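Galería: accesorios eléctricos de sobremesa

Imprimir esta página | Enviar por correo electrónico

Esta galería acompaña al inventario de material eléctrico pequeño de la sala Canness. Recoge piezas de uso corriente: regletas, adaptadores, cargadores y alargadores. El criterio de ordenación es funcional. Primero van los elementos que reparten corriente, después los que la convierten y por último los conductores.

Las fichas completas, con número de estante y fecha de revisión, están en el registro Gernico. En esta página se ofrece solo la referencia visual y una nota breve por pieza.

Regletas y tomas múltiples

En la serie Siriwardena se agrupan las tomas múltiples de formato no lineal. El cuerpo en disco ocupa menos largo de mesa que la regleta recta, pero obliga a prever la salida de los transformadores voluminosos, que pueden tapar la toma contigua. Antes de guardar una regleta se comprueba que el pulsador quede en posición de apagado y que no haya restos de polvo en las ranuras.

Las tomas de cinco ranuras combinan dos disposiciones en una misma cara: un grupo de tres y otro de dos. Conviene anotar en la ficha qué tipo de clavija admite cada una. La forma de la ranura no indica la intensidad máxima; ese dato se lee en la placa de la base o, si falta, se deja en blanco.
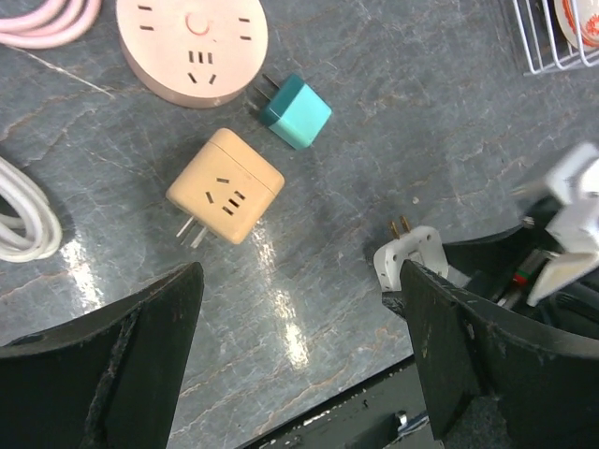
Regleta redonda rosa pálido con pulsador circular, cargador verde azulado de dos patillas, adaptador cúbico naranja claro y cable rosa enrollado, sobre tablero gris oscuro de dibujo marmolado.

Adaptadores

Los adaptadores cúbicos se registran por separado aunque se usen siempre con la misma regleta. Se admiten 2 unidades por caja, con las caras de toma hacia fuera. En los modelos de dos cuerpos hay que revisar la junta: una holgura apreciable al tacto es motivo de baja.

No se encadenan adaptadores. La combinación de regleta, adaptador y segundo adaptador aumenta el brazo de palanca sobre los contactos y acaba por aflojarlos.

Cargadores

Se conservan con las patillas protegidas por una funda de cartón. Una patilla doblada no se endereza; la pieza pasa a la bandeja de retirada. En la etiqueta figuran tensión de entrada, tensión de salida y tipo de conector, por este orden. El color de la carcasa se anota al final y sirve únicamente para localizar la pieza en el estante.

Cables

El enrollado se hace en vueltas amplias, sin forzar el radio en la salida de la clavija. El diámetro interior mínimo de la bobina es de 40 mm para cable fino y de 200 mm para alargadores. No se emplean bridas de plástico; se cierra con cinta textil reutilizable de la caja Skorkelis, que se repone en enero.

Los cables con la cubierta agrietada, pegajosa o con marcas de aplastamiento se retiran completos. No se reparan con cinta aislante.

Notas de consulta

El estante 11 queda reservado para piezas sin etiqueta legible. La revisión visual se hace los jueves, con todo el material desconectado y extendido sobre una superficie plana. Las correcciones a los pies de foto se envían al registro Gernico indicando el nombre de la serie y el apartado.

Contacto | © Registro Gernico, sala Canness | Volver arriba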